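Changing Batteries in a Remote Control: Household Guidance from the Small Repairs Study

Odemau Institute for Domestic Robotics
Advice sheet for households, updated 2024-06-12

The Small Repairs Study examines how a robot arm can learn minor household jobs from recorded demonstrations. Battery replacement in remote controls was selected as the first job. An operator guides the arm through the work, the movements are stored, and a control program is trained on the stored material. The study team, led by Margarida Morais, collected 3,484 demonstrations at the Chambi laboratory. Each one was reviewed by hand and marked at the point where the battery first moved, or where the operator gave up.

The review produced a good deal of information on where the job goes wrong. Most of it applies equally to a person working at a kitchen table, and it is set out below for general use.

Preparing the surface

Work on a hard, level surface with good light. Cloth hides small screws and allows the housing to shift. Place the remote control with its buttons facing down and remove the cover. Put the cover well to one side with its inner face up, so that any clip can be inspected for damage before it is refitted.

If more than one remote control is to be serviced, finish one before opening the next. Covers from similar models often look alike and do not always fit one another. Keep used and new batteries in separate dishes.

Releasing a tight battery

A battery is held in place by a spring at one end of its bay. Where there is room for a fingertip, press the battery toward the spring and lift the free end. Where there is not, a slim tool may be used against the end of the battery farthest from the spring. Tormod Bakke, who prepared the demonstration protocol, recommends a low angle and a slow, steady push. Levering from the middle of the battery is discouraged – it can dent the outer sleeve.

The same approach was used with the arm. The screwdriver is held by its handle, the tip is brought to the lower end of the battery, and force is applied along the line of the bay.
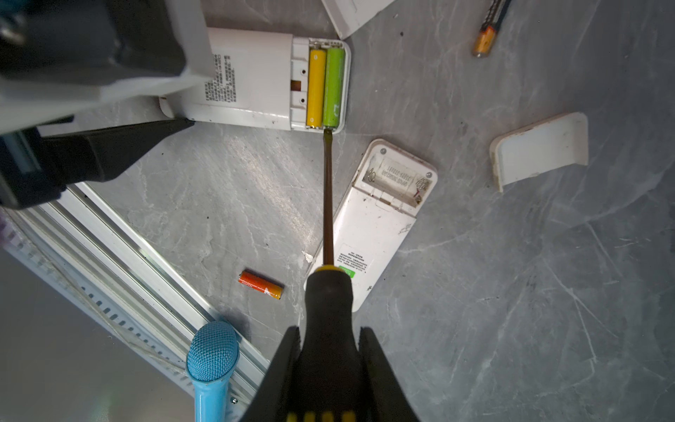
What the study found

Three starting angles for the tool were compared. With the low angle, the trained program released the battery in 16 of 19 trials. With the steepest angle, the tip tended to ride up over the battery and the trial was stopped. The middle setting gave mixed results and will be tested again in the next series.

A second comparison concerned the number of demonstrations. A program trained on 900 of them handled the first battery well but often failed on the second, where the empty bay beside it allowed the tool to slide sideways. Training on the full set reduced this fault. For households, the practical lesson is to steady the housing with the free hand when removing the second battery.

Cleaning the contacts

Wipe the contacts with a dry cotton swab. A dull gray film can usually be removed with a pencil eraser. White or green crust is a sign of leakage and calls for gloves – a swab dampened with white vinegar will loosen the deposit from an alkaline battery. Let the bay dry fully before fitting anything new.

Fitting the new batteries

Check the plus and minus marks in each bay. Insert the flat end against the spring, compress it, and lower the other end into place. Use two batteries of the same type and age. Refit the cover without force; if it stands proud at one edge, take it off and reseat the batteries.

Take used batteries to a local collection point. Do not pierce, heat or open them.

Questions concerning the recordings or the review procedure may be addressed to Horácio Prata at the Chambi laboratory.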